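6 de enero de 2022. Cuaderno del taller de teñido

Retomo lo del índigo, que lo dejé a medias antes de las fiestas. La tina 2 olía bien (o sea, mal, como tiene que oler) y tenía flor cobriza por arriba, así que me lancé con las madejas de lana Jarnska. Pesé 179 g en seco y las dejé en remojo mientras calentaba el baño. La receta de Clelley pide 1000 ml de solución madre, pero me parece una barbaridad para tan poca lana y puse la mitad. Ya veremos!

Ojo con el termómetro: marcaba 61 grados y la lana no quiere tanto. Esperé a que bajara, me hice un café, volví.
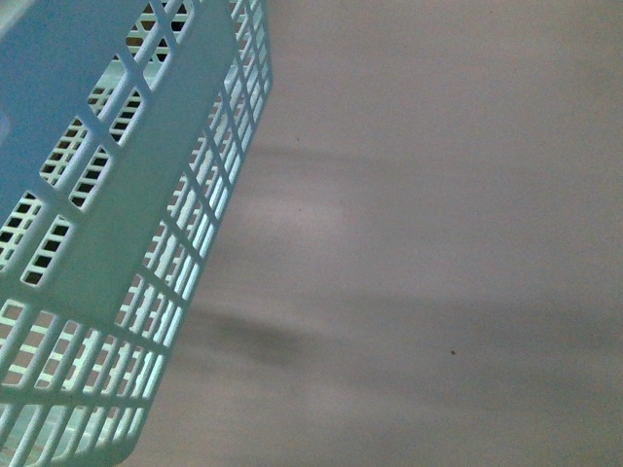

Inmersiones

Cortas, de cinco minutos, con el mismo rato al aire entre una y otra. La primera salió verdosa y fue virando a un azul bastante soso. Con la tercera ya se parecía a la muestra de Erkeo, aunque la mía tira más a gris (¿el agua del grifo?, ¿poca reducción?). Probé con una pizca más de hidrosulfito y mejoró, pero no lo apunté al momento, qué desastre. Quien use la tina después que mida el pH antes de tocar nada, por favor. 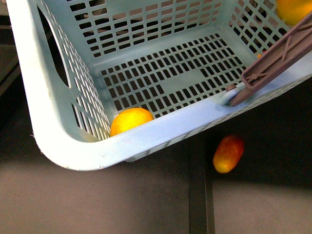

La cesta azul claro, con el fondo de rejilla.

Queda pendiente el aclarado con vinagre y repetir con el algodón Khurana, que necesita descrude largo. Y comprar guantes de mi talla.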